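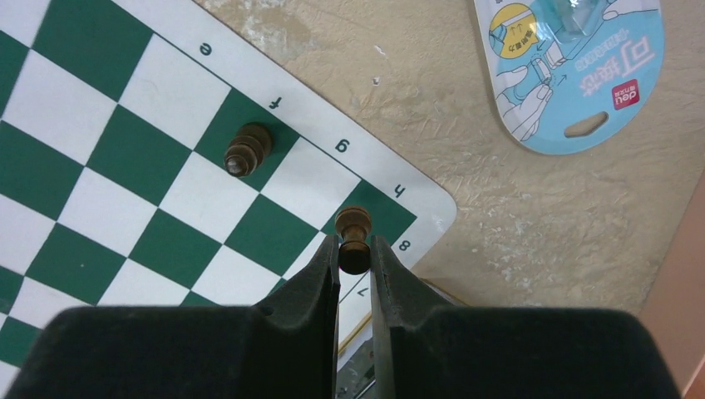

Corner of the board, h8 side, brown pieces on it.

Posted in: Board Games & Hobbies / Threads
Last updated 10/11/2022
Search this site Go

1/ Some notes on setting up a chess set, for anyone who bought the roll-up kind and is starting from nothing. I have had mine since April and it gets used most evenings.

2/ Mine is green and white with the letters and numbers printed on the border. I would not buy one without them. When I was learning from Berhanu Mamo's handouts at the Cosley club, half my mistakes were reading the wrong file.

3/ Find h8 first. It's a dark square, so it will be green. The corner to the right of whoever plays White is h1, and that one is white. If it's green, turn the board a quarter turn.

4/ Dark side goes on ranks 7 and 8. Back row from a to h: rook, knight, bishop, queen, king, bishop, knight, rook. Queen on d8, king on e8. Pawns fill the whole of rank 7.

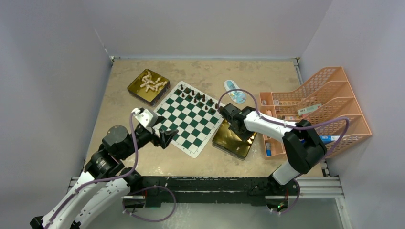
Does a roll-up board need to be flattened before you play? Roll it against the curl and leave it under a couple of heavy books for 2 hours, and it will lie flat enough for a game.

5/ I put the back row down before the pawns. Doing it the other way means reaching over eight pawns to place a king, and I knock them over.

6/ Pieces: mine are a Tradau club set, bought secondhand for 40 dollars. The bishops and pawns look alike from straight above, so I sort them before I start.

7/ A shallow tray next to the board is worth having. Captured pieces go in it during the game and the whole set goes in it after. Before that I kept them in a bag and was always digging for the last rook.

8/ Order I use now:

- Lay the board out and check the corners.

- Dark back row, then dark pawns.

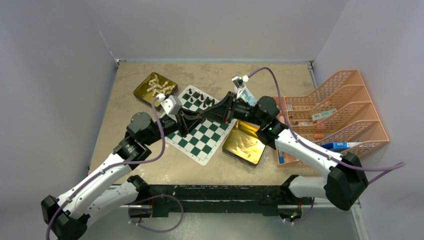 - Light back row, then light pawns.

- Look down the d file. Both queens should be on it.

9/ Packing up is the same list backward. Roll the board with the printed side out. Erolach sells a tube for it, but a rubber band does the job.

10/ Next thread will be on clocks. I have a Tesfamariam one with a sticky button and want to fix it first.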